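An open day at Tustosgate

The train to Tustosgate gets in at 9:40, and the open day started at ten, so I had time to walk to the sports hall the long way, past the bus depot and a closed garden center. The sign on the gate said WHEELCHAIR BASKETBALL ALL WELCOME and, underneath, NO PARKING. I had come on foot and felt unusually virtuous.

Kasby Wheelchair Basketball Club opens its doors to the public every April. You turn up, sign a form, get put in a chair and learn how bad you are at turning left. I have written about this league for years from a seat with a back to it, and Salma Tahiri, the head coach, had been suggesting in emails of increasing bluntness that I might like to try a different kind of seat.

She met me at the door with a clipboard. "You're in the second group," she said. "Eat something small."

The first group was mostly teenagers from the Chraibi school, who got the hang of it in minutes and then started ramming each other. Sports chairs have wheels that slope in toward the top, so they turn fast and are hard to tip, though one boy in a green sweatshirt treated that as a dare. The club's juniors were doing the teaching. A girl of maybe fourteen explained pushing to me with great patience: hands at the back of the wheel, long push, let go, look up. I did the first three.

The rules you can pick up in a morning. Two pushes and then you have to dribble, pass or shoot, or it's a travel. The hoop is the same height as in the running game, a fact I had known for years and had never properly appreciated from below. Every player has a classification number based on how much they can move, and the numbers of the five on court can't add up to more than the limit. Tahiri does that sum in her head during substitutions while shouting about something else.

My group played for 6 minutes. I touched the ball twice, once on purpose. The final score was 7 to 6, and the other side had the seven. I would like it recorded that I was fouled, and that the referee was eating a banana.

After that the real players came out. Kasby had arranged a friendly against Tesirik, who finished above them last season and had brought their own drummer. The noise is what you miss on a video. Chairs hit with a flat clang, the tires squeak, and everyone on court talks the whole time. Kasby's press worked well for a quarter and then Tesirik simply passed over it. Their tall center parked herself under the basket and stayed there like a piece of furniture, and every time Kasby tried to move her they ended up going around. 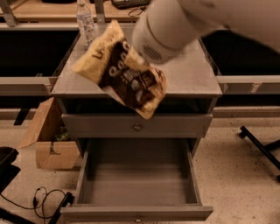 Food at these things is its own competition, and the visiting player is at a disadvantage. By halftime the line at the hatch went back to the fire door, and the soup had gone to people who knew to send a cousin ahead. So lunch came down to chips, a crinkled bag in yellow and dark brown, with a gray metal cabinet in place of a table. I have had worse in press rooms that came with a lanyard.

The second half was better. Kasby put on two of their juniors, one of them my instructor, who looked up beautifully and hit a shot from the side that got the drummer booing. Tesirik still won by a distance. Tahiri seemed unbothered. She wanted to see who kept pushing back on defense once it was gone, she told me, and she had four names underlined.

Attendance was read out at the end over a microphone that only worked on consonants: 452 through the door, a club best. Beginner sessions run on Wednesday evenings, chairs provided, and the first one is free. My shoulders hurt on the train, and there is a blister on my thumb shaped like Portugal. I have put my name down anyway, in the slow group.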